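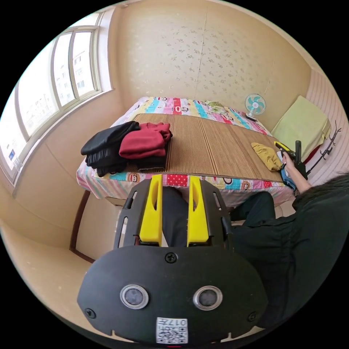 さるの顔のキルトをかけたベッド。縁のほうに青い布が一枚あります。

ベッドの部屋
写真と文:ルキアン・プロコペンコ(Lukian Prokopenko)

ステーカヴホルム(Stekavholm)の家の部屋を、少しずつ写真のページにしています。今回はベッドの部屋です。私の日本語はまだ勉強中ですので、変な言い方がありましたら、ページの下の連絡先から教えてください。前回の「台所の棚」では、三人の方が「お皿をかさねる」の漢字を教えてくださいました。ありがとうございました。

キルトの柄について
ピンク、水色、黄色、緑の横のしまがあり、赤いところには白い水玉がついています。その上に、さるの顔が何度もくり返してプリントされています。みんな口を大きくあけて笑っていて、耳は丸いです。初めて見た人はたいてい「子どもの部屋ですか」と聞きます。いいえ、大人も使う部屋です。私は最初、この柄は少しにぎやかすぎると思いました。でも冬の朝、外がまだ暗いときに起きると、明るい色のものが一つあるのは助かります。

買った店のこと
キルトはハインズ(Hinds)という古道具の店で買いました。店は駅から歩いて8分のところにあります。キルトは店の奥の箱の中で、カーテンといっしょにたたんでありました。値段は1294円でした。どうしてこんなに細かい値段なのか、店の人に聞きましたが、店の人も知りませんでした。同じ柄の枕カバーもあるかと思って、箱の底まで探しましたが、見つかりませんでした。もし、この柄の枕カバーを持っていて、もう使わない方がいらっしゃいましたら、ぜひご連絡ください。

かけ方
キルトは、ベッドの前と左の側にたらしてかけます。母は、ふとんのはしを全部マットの下に入れる人でした。私も長い間そうしていましたが、シーツを替えるたびに力がいりますので、やめました。今は手前のはしをそのまま下げておきます。しまが横にまっすぐ見えるように、先に手前の線を合わせて、それから頭のほうへのばします。反対の順番でやると、最後に少しななめになってしまって、もう一度やり直すことになります。急いでいる朝は、ななめのままです。

布をたたむとき
この部屋では、洗濯したものをよくベッドの上でたたみます。机の上より広いですし、座ったままできるのがいいです。青いものと白いものは分けて、大きいものからたたみます。日本に来てから、シャツを三回折るだけでたたむ方法を習いました。先生は同じ階に住んでいる方で、とても速いです。私はまだ、そでがどちらへ行ったか分からなくなります。くつしたは二つを重ねて丸めるだけにしています。

洗い方のメモ
キルトは水を吸うと重くなりますので、家の洗濯機では洗いません。坂の下のコインランドリーへ持っていきます。水曜日の夕方はすいています。洗いは冷たい水で、かわかすときは低い温度にします。一度、高い温度でかわかしたら、中のわたが角のほうに集まってしまいました。手でほぐすのに、テレビの番組を二つ見るくらいの時間がかかりました。色はあまり落ちていないと思います。赤いところだけ、最初の一回は別に洗ったほうがいいそうです。

マットと下に敷くもの
マットの下には、プラルデン(Plalden)に住んでいたときから使っている敷物があります。引っこしのとき、捨てるかどうか一週間考えました。古いですが、まだ厚いので持ってきました。10月になったら、その上に毛布を一枚足すつもりです。

前のページへのおたより
「台所の棚」のページは、200人以上の方が見てくださいました。私には大きい数字です。「棚の高さを知りたい」という質問が来ましたが、まだ測っていません。次の週末に測って、台所のページに書き足します。

次のページ
次は玄関と、ボヴェマリ(Bovemari)のくつ箱の予定です。くつ箱は扉が5枚あって、その中の一枚がうまくしまりません。写真をとる前に直したいのですが、ねじに合う道具がまだ見つかっていません。

このページの文は、まちがいに気がついたときに直しています。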